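Clukonstead firm takes on trainees to teach robots kitchen jobs

29 August 2023

A Clukonstead company is to train 28 local people to work robot arms by remote control, so that the machines can pick up everyday jobs by copying them.

Proltex, which moved into the former Vidmar works in February, said the first trainees would start next month. They will each do a paid course lasting 60 hours before working shifts at the site on Sudavier Road.

The work involves sitting at a desk with a pair of hand controls and a screen. When the operator moves a hand, the arm moves with it. Every attempt is recorded, and the recordings are then used to train software that tries to do the same job without anyone at the controls.

The company wants at least 200 good recordings of each task before it lets the software have a go. It has a list of 27 tasks for the first year, all of them set in a home or small kitchen. They include wiping down a worktop, putting fruit in a bowl, sorting cutlery and handling food packets.

Mateja Softić, who runs the training side at Proltex, said packets were among the harder things on the list.

"A mug is the same shape every time you go back to it," she said. "A bag of crisps bends and slides about, and it creases in a new place whenever you touch it. People deal with that without thinking. The arm has to be shown."

She said new operators tended to press too hard at first, as the controls give only a weak sense of touch. Most of them learn to judge it by eye within a few days.

Recordings that go wrong are kept as well, but they are marked separately and do not count towards the total. Objects are moved to different spots between attempts so that the software does not simply learn one set of movements.

An apple, a small blue packet and a bag of tortilla chips on the worktop at Proltex.
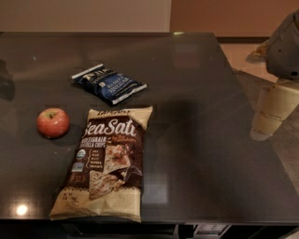
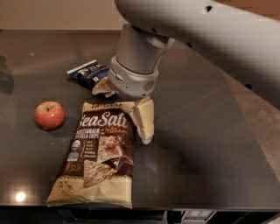 Applicants do not need any background in computing or engineering. Ms Softić said the company was looking for patience and a steady hand, and that some of its best operators so far had come from catering and hairdressing.

Shifts will be four hours long, with a break every 45 minutes. Both morning and evening slots are on offer, and the firm said it would consider people who can only work during school hours.

Some residents had asked at a public meeting whether the site would be noisy at night. Proltex said the arms were quiet and that no work would take place after 9pm.

Application forms can be picked up from the front desk at the Vidmar works or from Clukonstead library.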